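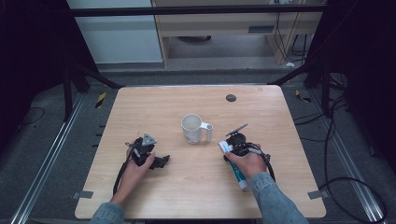
A mug and a tube of toothpaste at one of the tables at Flanham House.

2 min read

Washbag essentials: a request to residents and families

Flanham House will renew its stock of toiletries for new arrivals before the end of the month. During August, 88 washbags were issued across the Prornby and Fusside wings, and the shelves in both linen rooms are now low. Gifts of unopened toothpaste, toothbrushes, flannels and plain mugs may be left at reception between 2 and 6 in the afternoon.

Residents are reminded that mugs used for brushing should be kept apart from those used for drinks. A plain white mug is quite suitable — it is easily rinsed, and a mark on the inside shows up at once. Mugs should be returned to the kitchen hatch for a full wash every 7 days.
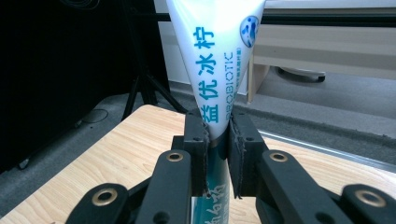

Toothpaste given to the house comes from many countries, and all of it is welcome provided that the seal is unbroken. Staff will add a small English label where the wording on the tube is mainly in another language. A white and teal tube with its name in Chinese characters, and only the word "PROBIOTIC" in English down the side, would be labelled in this way before being placed in a washbag. Please do not cover the printed expiry date.

Questions should be addressed to Yu-na Yoo in the Jeon Room office.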